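Two arms, highlighters and caps: how many examples before it generalises?
Board: Learning from demonstration
12 replies

sturneo_bench
Posted 8 March 2025

We have a two-arm cell set up for pen work. The job is handling highlighters and their caps: pick up a pen with one arm, bring it to the other, pull or fit the cap. One person drives both arms by hand while the cameras record, and each go becomes an example for the policy to learn from.

So far we have 168 examples I would call usable. The first policy trained on them picks up pens well enough if they are lying near the middle of the table. It is poor at caps. It tends to close a bit early and nudge the cap away, then follow it about.

My question is whether to carry on recording whole runs from start to finish, or to stop and record short clips of only the part it is bad at. Kirsty McKinnon, who runs our sessions, wants whole runs. I am leaning towards short clips.

pluron_pete
Whole runs. If you feed it a heap of short clips that all begin with the gripper next to the cap, it never learns how to get itself next to the cap. We did this at Pluron with bottle tops and had to throw out most of December's work.

wristcam
I'd disagree with that. Short clips are fine if you vary where they begin. The trouble comes when every clip starts from the same tidy pose because the operator has a favourite one. Start some of them from a bad place, with the gripper too high or off to one side, and record the correction.

Can you put up some views from the cell? Hard to say much about caps without knowing what the cameras get.

sturneo_bench
Yes. Two from the wrist and one from the fixed camera, all from the same session.

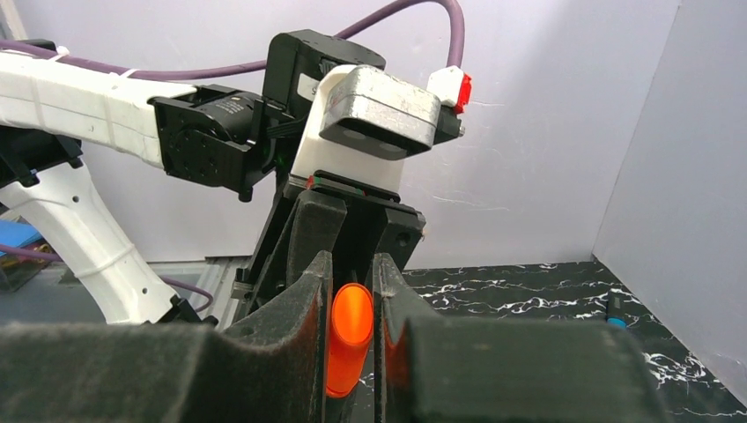
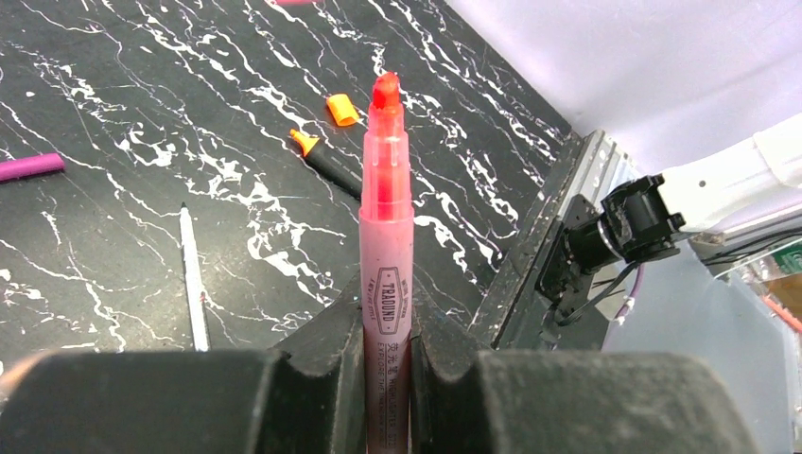
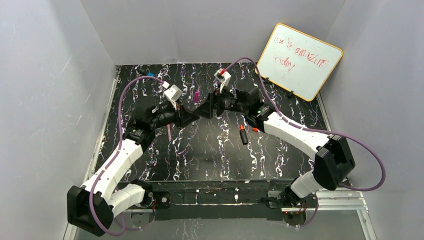 Wrist views go in at full rate, the fixed view at half. The operator only has the same feeds on a monitor, no direct line of sight to the table. Kirsty insists on that, and it makes everyone slower, but it stops people using information the policy won't have.

For layout, we move the pens between runs by hand. No set pattern. I have started to wonder if that is random enough, as people tend to put things down in the same few spots without noticing.

wristcam
They do. Print a list of positions and orientations before the session and work down it. Dull, but it cures that.

On the caps: a cap on its side and a pen on its side can look very alike from a wrist camera once you are close in. If the policy only has the current view and no memory, it may not know which of the two it is over. Have you tried giving it a few past frames?

sturneo_bench
Tried 2 past frames. It got slightly better at caps and slightly worse at everything else. It started copying its own last movement, so if it stopped it stayed stopped.

Nekberg
That's a known nuisance. When the operator pauses to think, the policy learns that a still arm should stay still. Trim the pauses out of your examples before you do anything else. I would bet a fair share of your 168 have a long hover just before the cap.

You don't need to cut the whole run. Just drop the stretches where neither arm moves.

pluron_pete
Careful with that. Some pauses are doing a job. If one arm is holding a pen and waiting for the other to arrive, that wait is part of the task. Cut it and you teach the holding arm to let go early.

Nekberg
I said neither arm. If one is waiting and the other is moving, it stays in.

pluron_pete
Fair enough, I read that too fast.

tamihana_d
Declan McAlister here, I look after recording at Tamihana. Different task (folding cartons) but the same kind of cell. A few things from our side.

We stopped arguing about whole runs against short clips and started marking each run with the point where each stage begins. Pick up, bring across, line up, pull, put down. Then you can train on all of it and still give more weight to the stage that goes badly. It takes an extra 2 minutes or so of somebody's time per run if you do it afterwards. If the operator taps a foot switch while driving, it takes none.

Also, how many operators do you have? We found that a policy trained on one person's driving looked very smooth and fell over as soon as anything was out of place. With several people it looked clumsier and coped better.

sturneo_bench
Two operators, Kirsty and me. She is much better than I am. My runs have more fumbling in them and I had been leaving the worst ones out.

A foot switch we could do this week.

tamihana_d
Put the fumbles back in, as long as they end with the job done. Keep out the ones where you drop it and give up. A run where the cap slips and you go back and get it is worth more to you at the moment than another clean one.

wristcam
Agree on recoveries, with one caution. If the recording includes the slip as well as the recovery, the policy can learn the slip. We mark the bad stretch and leave it out of training, and keep only what comes after.

tamihana_d
We don't bother and haven't seen harm from it. But our cartons are forgiving. For something as small as a cap I might do it your way.

pluron_pete
I still think you just need more data. 168 is small for a task with two arms and this many ways for things to lie. Before messing about with weights and trimming I'd get three times that.

Nekberg
More of the same data with hovers in it will give you a policy that hovers with more confidence. Clean first, then collect.

sturneo_bench
Update. I went through the set with a simple script that flags any stretch longer than a second with both arms still. Most runs had at least one, nearly all of them just before closing on a cap. Mine were worse than Kirsty's. Trimmed those, put 14 of my rejected runs back in with the slips marked and left out, and trained again overnight with single frames only, no history.

Pen pickup is the same as before. Cap pickup is better, though I want more trials before I put a figure on it. It no longer hangs above the cap. When it does miss, it now usually opens up and has another go, where before it would chase the cap along the table with the jaws half shut.

Lining up the two grippers is still weak. One arm arrives and the other is a few millimetres off to the side, and neither of them gives way.

tamihana_d
For the lining up, pick one arm to be the one that holds still and always use it that way for now. If you swap between left and right from run to run, the policy has to guess which of them should adjust. You can mix it up later once it works one way round.

sturneo_bench
We have been swapping. Kirsty holds with the left and I hold with the right, and neither of us had thought to mention it to the other.

Will do the next batch all left-hand hold, whole runs, foot switch for the stages, positions off a printed list.

wristcam
Keep the old right-hand hold runs on disk, just tag them. You'll want them back.

pluron_pete
And post the number when you have it.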